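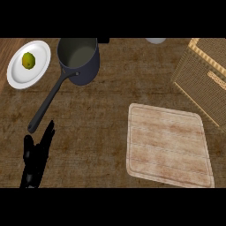
Fig. 2 - Tabletop with plate and saucepan.

Section 4: Setting up the scorebook for a new season

I've kept the book for the Lostport club long enough to have made every mistake in this section at least once, so learn from me! You'll need the Ralow scoring app on your tablet, your league's schedule file, and a paper scorebook as a backup. Do all of it at home the night before, where the Wi-Fi works.

1. Open Ralow and tap New Season. Type the season name the way your league writes it, because it prints at the top of every box score and you can't change it after the first game is saved.

2. Tap Import Schedule and pick the file your league sent you. Doubleheaders come in as one game with a little "2" beside it. Tap the 2 and choose Split.

3. Check the game length. Ralow assumes nine innings. If your league plays seven, change it now (Settings, then Game Rules), or the app will sit there waiting for an eighth while everybody's shaking hands.

Note: our league file went out on 14th March and was replaced later with a corrected one. If your home opener shows up as an away game, you've got the old file. Delete the season and import again - don't try to fix the games one by one.

4. Enter the roster. Last name first, then number, then position. Accents work fine, so please use them. Libor Ševčík spent an entire year as "Sevcik L" in our book and I still hear about it.

5. If two players share a number, and in spring they will, add a letter after one of them. We had a 41 and a 41B until the new shirts came in. Change it back under Edit Player and the stats follow along.

6. Build your default lineup. Drag the names into batting order, then tap the lock. You can still make changes on game day, but the lock stops your sleeve from batting the catcher leadoff.

Caution: never tap Reset Lineup during a game. It clears the batting order and every at-bat in the current inning, and Undo won't bring them back. I did this against Marier with the bases loaded and had to rebuild the inning from Romana Čierny's paper sheet.

7. Set up your substitutes. Leave Re-entry switched off unless your league allows starters to come back in. With it off, the app warns you before you put somebody in illegally, and that warning has saved us a forfeit.

8. Run a practice game. Pick Kratochvíl or any other team on your schedule, choose Practice, and score a couple of innings with made-up plays. Try a dropped third strike and a fielder's choice in particular - they're both hiding under the More button.

9. Tap Back Up Now and wait for the green check mark.

Note: practice games stay out of the season totals, but they do show in the game list until you archive them. I clear mine out in December with everything else.

Pitch counts are set up separately. See Section 5.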